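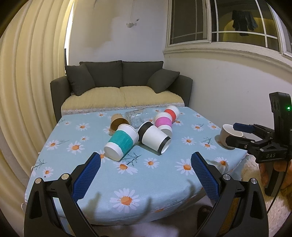

Paper cups on the daisy tablecloth, some of them with colored bands.

CUP NIGHT IS BACK, AND WE HAVE A TABLECLOTH FOR IT

If you missed the April get-together at Plondmont House, you missed the best use of paper cups I have ever seen in a living room. Evelien Verbeke brought a sleeve of plain white ones and a box of markers and paints, and by the time the coffee was ready half the room had given up talking and was coloring bands on cups. I was one of them! Mine was supposed to be a perfectly even teal. It came out streaky and I love it anyway.

We liked it so much that we're making it a regular thing, and the next one is 6/23/24 in the front room, the one with the dark gray sofa and the big window. Come any time after lunch. The blue daisy tablecloth will be on (it wipes clean, I have tested this more than once) and there will be cookies, probably Da-eun's sesame ones if we ask her nicely.

So what do you do with a painted cup? Stack them, obviously. But the game that really took off was Da-eun Geum's, and she calls it Brinkmann after the street she grew up on. Everybody puts a cup on the table and all of them get tipped over. Somebody calls a color and you have to stand that cup back up with one hand, without knocking any of the others off the table. Pink, red, teal, black, fine. Then somebody calls "clear" and you find out how hard it is to spot a see-through cup on a blue cloth full of daisies. We played 15 rounds and I won exactly three, all of them on the brown kraft cup, which I now consider mine.

A few tips if you want to paint one at home first. Put the color around the middle and leave the rim bare, especially if you plan to drink out of a different cup later and might mix them up (ask me how I know). Hold the cup from the inside with two fingers and turn the cup, keeping the brush still. Wide bands look great from across the room. A wide one near the mouth with a skinny one at the bottom looks even better, and black is very forgiving. Plain white paper takes color best. The ribbed see-through kind we just leave alone, it's pretty enough with the light coming through.

We have plenty of white cups left in the hall closet, so please don't buy any. What we could use is fine-tip markers in any color, and a green, for some reason we have no green at all. Leave them in the basket by the front door with your name on a piece of tape and you'll get them back.

Kids are welcome, and so are people who say they can't draw. It's a stripe! You can do a stripe.

Next issue: Evelien on how to wash a tablecloth without losing the blue.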